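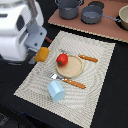 FOR IMMEDIATE RELEASE

Lekport puts a robot on table-setting duty, and the staff get their mornings back

HULTDALE, 6/19/19 — Lekport, the catering company that has been laying out other people's lunches in Hultdale for longer than it cares to admit, said today that it has started using a robot called Pal in its tasting and training kitchen. Pal handles plates, forks, knives and the odd tomato. It does not do small talk, which puts it level with most of the morning shift.

Pal was built by Trellitz, an automation firm based in the same town. It works at a practice table with a woven placemat, a round wooden plate, a knife and fork with dotted handles, and a few pieces of cookware on a board behind. The two companies settled on a single place setting as the first job after a longer list, which included soup, was quietly withdrawn.

"People imagine a robot kitchen and they picture flames and flying pans," said Naveen Gautam, operations manager at Lekport. "We have a tomato and a plate. I would like everyone to respect how hard that is. I have worked with grown adults who couldn't manage it before nine."

Lekport sends out roughly 300 place settings on a normal weekday. Until this spring, every tray was laid by hand by a crew of five who started well before dawn and, according to the staff survey, hated the first two hours with rare unity. Under the new schedule, two of the five work alongside Pal, correcting it when a fork goes down crooked and logging what went wrong. The other three have moved to menu prep and customer visits, jobs they had been asking for.

No positions have been cut. Hourly pay for the two working with Pal has gone up, as the job now involves training a machine as well as tidying up after it. Lekport has also agreed to keep a hand-laying shift for large events, where Pal remains too slow to be let near a deadline.

Staff opinion is mixed, as it is on every subject including the coffee. Several employees said they liked the later start. One asked that the release mention that Pal has never once washed a dish. Lekport confirms this.

Trellitz will work with the crew through the summer on placing soft and round items, a category the kitchen calls "things that roll." A review with staff is planned for October, when Lekport will decide whether Pal moves on to full trays.

Local employers who want to see Pal at work can arrange a visit through the Lekport front office in Hultdale. Lunch is provided — laid by hand, for now.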